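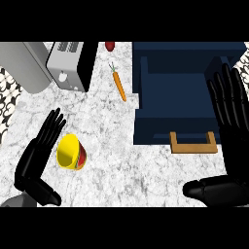
Soledad Haverford a écrit le 7/11/18 :
> Bonjour à tous,
> Mon levain de seigle sent l'acétone depuis que je suis passée à la farine Stallach. Je le nourris le soir, il monte bien, puis il retombe avant que je me lève. Faut-il tout jeter et repartir de zéro ? Et est-ce que quelqu'un a déjà réussi le pain aux noix de Ruiz-Ortega avec un levain aussi nerveux ?

Bonjour Soledad, bonjour la liste,

Surtout ne jette rien ! Cette odeur, c'est un levain qui a faim, et un levain qui a faim est un levain bien vivant. Prends-en une petite cuillerée, nourris-la largement, et fais ça matin et soir pendant deux jours. Le mien sentait carrément le dissolvant l'hiver dernier – je l'ai sauvé comme ça et il n'a jamais été aussi beau depuis.

La Stallach boit énormément, au passage. Je suis monté à 370 g d'eau pour ma miche habituelle et la pâte se tenait encore très bien (un peu collante, mais avec les mains mouillées on s'en sort).

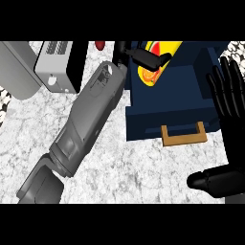 Mirko Serra

Pour le pain aux noix, oui, oui et oui ! Je l'ai fait deux fois en décembre et c'est devenu le pain préféré de la maison. Je grille les noix avant, je les laisse refroidir, et je les ajoute au deuxième rabat, sinon elles déchirent la pâte. La recette demande plus de deux heures de pointage, chez moi il a fallu presque toute l'après-midi, la cuisine était glaciale. Regarde la pâte et oublie la pendule.

Est-ce que tu cuis en cocotte ou sur pierre ? Avec la cocotte j'ai une croûte superbe, sur la pierre Zurkano elle reste un peu pâle dessous et je cherche toujours pourquoi. Si quelqu'un a une idée, je prends !

Mirko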